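Equipment > Planning & Budgeting > Reviews

Search reviews Go

Review: Kushwaha Bench Planner, one-year license
December 2024

I was given the job of choosing our first mobile arm because I was the last person to leave a meeting. The budget was fixed, the vendors were cheerful, and every quote had a line called "integration" that looked as if it had been typed by someone with their eyes closed. So before we spent real money on a robot, I spent a smaller amount on software that lets you pretend to own one.

The Kushwaha Bench Planner costs $1,172 a year for a single seat. For that you get a simulator, a library of rooms and household objects, a handful of robot models, and a costing sheet that is supposed to turn all your playing around into a purchase order. We do returns sorting for a kitchenware and grocery gift business, so what I needed to know was simple enough. Can an arm on wheels pick up a mug, put it in a crate, and go on doing that without costing more than the crate, the mug and the building?

Installation took an afternoon. The manual says it takes a coffee break, and I would like to meet whoever makes that coffee. The license server wanted a port that our network people had closed in February for reasons they no longer remember, and the object library downloads in one lump with no way to resume. Start it before lunch.

After that, things improve. Building a room is drag and drop, and the default one is the sort of spotless white showroom that no warehouse has ever been. You can put down a perforated platform and set things on it wherever you like. I ignored the tidy starter layouts and scattered mugs and crates the way returns arrive at our dock, which is to say as if thrown by a passing train. 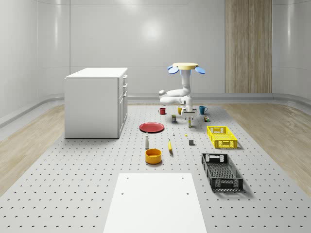 Reach was what I most wanted to learn about, and reach is where the Planner earns its fee. You give it a pick point and a drop point and it tells you whether the arm gets there, whether the base has to move first, and how long the whole business takes. I had been about to sign for the Demton long-arm option, a very handsome upgrade. The reach study said we would need it for 5 percent of our picks, nearly all of them at the far end of a bench we could simply push closer to the wall. We pushed the bench. I have never saved so much money with my hip.

Crates were the other education. Mugs are easy to put into a crate until the crate already has mugs in it, and then the gripper wants clearance you haven't got. The software flags this in orange. Two of the crate types we use every day turned out to be a poor match for a two-finger gripper once they were half full, and new crates are a line that appeared on none of the quotes. It's on my sheet now.

The costing sheet itself is a mixed bag. It handles purchase price, spare grippers, floor work and training hours perfectly well. It assumes the robot works 80 hours a week, a schedule it seems to have gotten from the robot. You can change the number, but the setting is three menus down under "Site Culture," and if you miss it your payback date comes out looking like a miracle. Ours went from lovely to merely respectable once I typed in our shifts.

It also has no idea about breakage. Simulated mugs don't chip. I ran 133 picks overnight and every mug came through in perfect health, and I would not take that figure to my boss without a broom. Budget separately for a physical trial. Demton and Hostholm both quoted us for a one-week on-site demo, and Hostholm will credit the fee if you buy.

I also tried Kosdale's free planner, for fairness. It's fine if you plan to buy a Kosdale arm, and it will steadily bring you around to that view.

What I'd change: downloads that resume, a shift setting on the first page, and a way to export the costing sheet without the Kushwaha logo stretched across the totals. Support answered my email about the logo in two days and told me it was a feature.

Would I renew? For a second year, no. We'll have picked our robot by then and the layout won't move much. For the year before you buy, yes, and get it before you let anyone show you a brochure. Four stars, with the missing one held back for the coffee break.

27 shares | 6 comments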